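Collecting folding demos on two arms — how many before you train?

flarkham_bench
Original poster
February 9, 2018

So I've finally got both arms talking to each other and I'm gathering cloth examples, and I'm having a ball! The job is simple: grab the green cloth, lift, fold, let go. I drive the arms by hand and every run gets saved, good or bad. I'm at 123 runs now. The first 20 were awful and I've thrown those out.

What I'm learning is that the grasp is everything. If the tips get a small pinch of cloth, the rest of the run mostly looks after itself. Blue painter's tape on the fingers for now — cheap, and I can redo it in a minute.
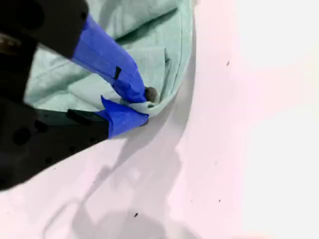

Fingertips closed on a small fold, close-up view.

Question for the group: do I keep going to 243 like the Mohammadi write-up, or train now and see?

sigrun_kvam
Train now! Seriously, even a bad model tells you where your examples are thin. I trained at 40 on my sock task and found I'd only ever started from the left side of the table. Would have wasted weeks otherwise.

pirbridge_pete
Disagree with Sigrun. Cloth isn't socks. It never lands the same way twice, and if you train early you'll start chasing whatever that one model got wrong. Get the full set first. And I wouldn't have binned those 20 either — missed grabs followed by a second try are gold.

flarkham_bench
Fair point on the retries, Pete. I've still got the raw files so they can come back. One more close-up, with the tips together on a bit of dark fuzz and the cloth off to the side. Would you keep a run with a moment like this in it?
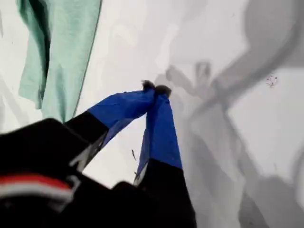
Tips pinching dark fuzz, green cloth at upper left.

forough_m
Keep it, but tag it. I'm Forough Mahmoudi, I look after the labelling at Sindico, and we tag every run where the fingers close on anything but the target. You can always filter later. Also wipe the table between sets, I can see specks in both of your close-ups.

sigrun_kvam
I'd drop it, personally. One odd grab in a set that small can pull the whole thing sideways. Can we see the wide view? Hard to judge your start positions from up close.

flarkham_bench
Sure thing! Both arms and the whole cloth in this one.
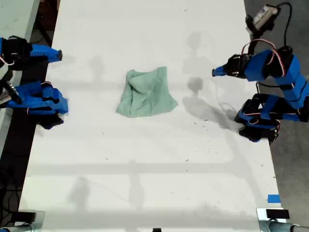
forough_m
Lovely setup! Try dropping the cloth nearer the edges too, and turn it a bit each time. And write your start positions down before each set, you'll drift back to the middle without noticing.

pirbridge_pete
What she said. Still think you should wait for 243.

flarkham_bench
Going to split it down the middle: tag everything, bring back the 20, train one quick model tonight and keep recording whatever it says. Will post the results in here, good or ugly.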